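Monday, 4:40 pm
Blagoje Omerović

On the draft rules for drive service cells, section 2. Quoting the part I am answering:

> Section 2 treats all contact inside the chassis the same way, with
> one force limit for the whole job. The Phan cell has run like that
> since May and we have had no damage reports. Can we leave it as one
> number and move on to labeling? Splitting the limit by part means
> more setup per model and more to audit.

I would rather we did not. A single limit has to be set high enough to seat a caddy, and that is far more than anything else in an open case should be subjected to. The Besamora log holds 558 drive swaps. In 264 of them the arm touched something other than the caddy or the bay on the way in. Most of those contacts were against sheet metal and harmless. The ones that worry me were against cables, where the force stayed well under the limit and the controller had no cause to stop.

Clearance is the difficulty. On a desktop chassis with the side open, the finger tip works within a short distance of the power and data leads.
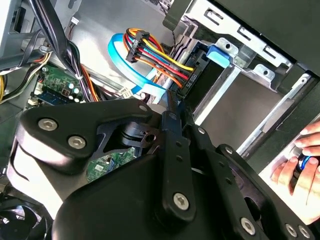 Gripper at the open side of the case, SATA power and data cables at the drive cage.

What I propose for section 2 is a keep-out volume around every connector that is mated when the job starts, entered in the chassis file along with the bay position. Inside that volume the arm moves at reduced speed and stops on any contact, whatever the force. Stader already stores connector positions for its own planner, so the setup cost is one export per chassis model.

Hands need a separate clause. The current text says "no personnel in the workspace during motion," and then the connector procedure calls for a person to steady parts while the arm is in position. Those two cannot both stand. I suggest that hand entry be allowed only with the arm in a monitored stop, and that restart need a deliberate action from outside the reach of the arm.

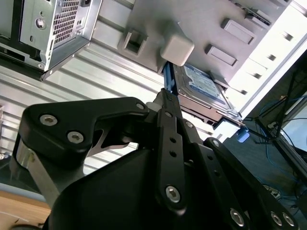
Grip location should be a "shall" and it is still a "should." Clutoneo asked for the softer wording so that cells without a caddy profile could hold the drive by its body. I do not think we should allow that where a handle exists. With the fingertips closed on the blue handle and the drive partly in the bay, the gripping force goes into the caddy and stays off the drive cover and the label. Suggested text: "Where a carrier has a handle, the gripper shall hold the carrier by the handle only, from first contact until release."

Insertion force can then keep its own limit, active only once the carrier has entered the bay. I would leave the value open until the Phan people send their raw traces. The summary they posted gives peak force per job and does not say where in the path the peak fell.

Smaller points:

- 2.4 uses "tray," "caddy" and "carrier" for the same part. Pick one. I have used "carrier" in my wording.
- The reference to form 1872 is out of date. The checklist moved into the annex.
- "Gentle" in 2.6 is not testable and should go.

I can have a marked-up section 2 on the list before the next call — send objections to the keep-out clause first, as the rest depends on it.

Blagoje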